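The Return of the Shared Kitchen

Institutional living once meant institutional food. For much of the last century, those who lived in hostels, almshouses and company lodgings took their meals at fixed hours in a hall, and the cooking was done out of sight. The kitchen belonged to the staff. Residents had a kettle if they were fortunate, and a gas ring if the rules allowed it.

That arrangement is now being reversed in a number of new housing schemes. The central dining hall has been reduced or removed, and in its place architects are providing shared kitchens, each serving a small group of households. The change has been gradual, and has attracted less notice than the wider debate over the size and cost of new homes. Its effect on daily life may prove to be just as great.

The largest scheme of this kind to be completed so far is Luta Court, which occupies the site of a former dye works beside the canal at Naylor. It contains 214 flats on five floors. Each flat has a small private kitchen of its own, with a sink, a refrigerator and a single cooking ring. The larger kitchens, with full ovens, wide worktops and a long table, are placed at the corners of each floor, where they receive daylight from two sides.

The position of these rooms was the subject of long discussion. In the first drawings they stood at the centre of the building, close to the lifts, on the principle that residents would pass them every day. Those consulted on the plans objected. A kitchen beside a lift, they pointed out, is a corridor with a cooker in it. The rooms were moved to the corners, and the lift lobbies were given over to storage for bicycles and prams.

Costs were a further matter of dispute. A shared kitchen must withstand heavier use than a private one, and its fittings are priced accordingly. The association that manages Luta Court charges each household 2 pounds a week towards cleaning and repairs. The charge was opposed at first by tenants who expected to cook at home. It has since been accepted by most, although a number continue to regard it as a second rent.

The choice of cooker raised questions of its own. Gas was ruled out at an early stage, on grounds of ventilation and insurance. Solid hotplates were cheaper to replace but slow to respond, and several residents with long experience of catering spoke against them. The preference in recent schemes has been for a flat surface that can be wiped down between one household and the next, with enough room between the burners for a large pan to be set aside.

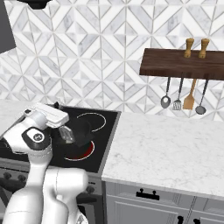 Lessons from the older schemes

The idea is not a new one. At Lusen, a terrace of workers' dwellings built around a common yard was provided with a bakehouse and a wash-house, both held in common. The bakehouse was fired twice a week, and families brought their own dough, marked with a initial or a cut so that each loaf could be claimed. It fell out of use when the houses were fitted with ranges, and served for many years as a coal store.

The building was restored last March and is again in use. Its oven holds 110 loaves. Bookings are taken by the quarter, and the early sessions are those most in demand. Local schools have the use of it in term time, on condition that the floor is swept and the ash removed before the next party arrives.

The experience at Torneo was less happy. There, 449 households were to be served by a single kitchen building at the edge of the estate. The distance proved too great in winter, and hot dishes had to be carried across open ground. The building closed within four years and is now a library and advice centre. Designers have drawn a plain lesson from it: a shared kitchen should be reached under cover, and in slippers.

Questions of management remain. Rules on the labelling of food, the hours of use and the care of common pans differ widely from one scheme to another. At Luta Court they fill a single sheet, fixed to the inside of the larder door. A revised version is to be put to residents at their meeting on 17 October 2026, together with a proposal for a second larder on the upper floors.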